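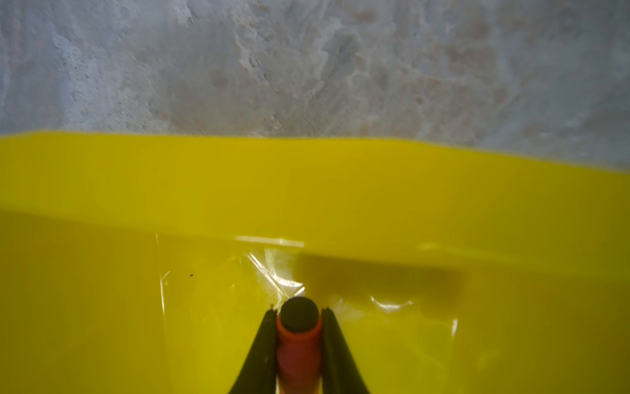

Leave the Floor Alone

I have been meaning to write a few kind words about bare concrete, and now that the holidays are nearly here and everybody is talking about redoing their garages, I suppose I had better get on with it. My neighbor in Surdale paid for 446 square feet of shiny coating in June — speckled, sealed, the whole works — and it does look very handsome, and he now makes his own children take their boots off to get at their bicycles.

I wouldn't trade with him. A plain gray floor with its swirls and chalky places and little brown spots is the most forgiving surface a house can have. You can drag a plastic tub across it, drop a wrench on it, or let the paint can drip, and the floor takes it in with all the other blotches and goes on being a floor. My mother swept hers on Saturdays for as long as I knew her, and I never once heard her call it ugly.

And then there is color! Set anything bright yellow down on old concrete and it fairly sings. I keep my salt and birdseed in yellow plastic for that very reason (well, that and I can find it in the dark), and when a lid splits I put clear tape over it and carry on for another winter. I know there are prettier ways to store birdseed. The birds have not raised the matter.

So if you have money set aside for the garage floor, buy a good stiff broom first and live with it until spring. You may find you like the stains.

— Elvia Medrano

Recent columns
Two Cheers for the Junk Drawer
The Long Way to Tovar
What I Keep on the Back Steps

Contact | Copyright Elvia Medrano | Back to top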